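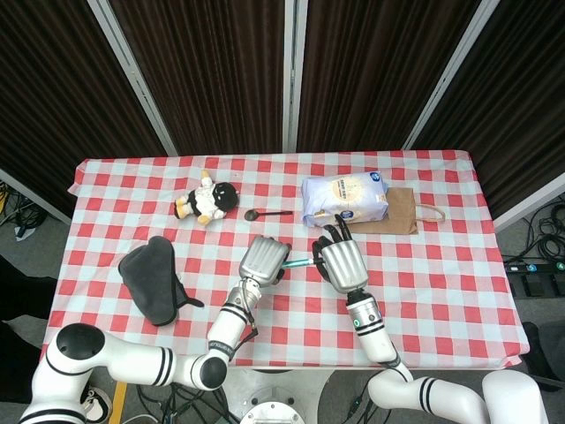
A toalha de xadrez vermelho e branco voltou, e desta vez traz uma teoria atrás. Segundo os catálogos desta temporada, é ela que "devolve a alma à mesa", frase que encontrei, quase sem variações, em duas marcas que supostamente concorrem entre si. Convém olhar para uma mesa coberta com o dito tecido antes de lhe atribuir alma. Na da fotografia há um boneco de peluche tombado de lado, com as patas amarelas à mostra, uma colher preta, uma embalagem de plástico branco amarrotada, um saco de papel castanho com a asa torcida e, à esquerda, uma peça cinzenta-escura que tanto pode ser luva como pega de forno. O xadrez não resolve nada disto. Fica por baixo, muito vermelho, a competir com tudo o que lhe puseram em cima.

Passei boa parte de maio a ler sobre toalhas, ocupação que não recomendo. A Lernier vende a sua como "peça de conforto emocional". A Modora prefere falar em "memória de piquenique", mesmo para quem, como eu, guarda dos piqueniques sobretudo a recordação das formigas. A Abera, mais sóbria, limita-se a prometer que o padrão "disfarça as nódoas". É a única das três promessas que se pode testar em casa, e por isso testei-a.

O resultado é menos brilhante do que o folheto. O molho de tomate some-se, de facto, nos quadrados vermelhos, mas aparece com grande nitidez nos claros, e não há maneira de convencer um salpico a escolher o quadrado certo. O café não se disfarça em parte nenhuma. O azeite deixa uma sombra que sobrevive à primeira lavagem e que, na segunda, já se tornou parte do desenho. Uma toalha lisa, bege e feia, comprada há anos numa feira, portou-se melhor em tudo menos na fotografia.

E é de fotografia que se trata, suspeito. O xadrez lê-se bem num ecrã pequeno, dá logo a entender cozinha, avó, pão acabado de fazer. Pouco importa que a avó em causa usasse um oleado com limões e só tirasse a toalha boa da gaveta no Natal. A minha usava, e o oleado limpava-se com um pano.

Depois há o preço. A Closska pede 53 euros pela versão média, e a justificação ocupa um parágrafo inteiro sobre a origem do fio, sem dizer qual é a origem do fio. Na retrosaria do meu bairro, o tecido a metro custa uma fração disso e a bainha faz-se numa tarde, se não formos exigentes com os cantos. Eu não fui. Um deles ficou mais comprido e pende para o lado da janela, onde o gato o descobriu antes das visitas.

Não tenho nada contra o padrão em si. É alegre, aguenta ferro quente e fica bem com loiça branca, desde que a mesa sirva mesmo para comer. O problema começa nos outros dias, que são quase todos: as compras por arrumar, um brinquedo que alguém largou a caminho do quarto, o pacote que devia estar na despensa. Sobre madeira nua, a mesma desarrumação passa por vida normal. Em cima do xadrez parece ruído.

A minha está agora dobrada em cima do frigorífico, à espera do ferro. A mesa continua a servir sem ela, com uma base de cortiça para os tachos e as migalhas bem à vista.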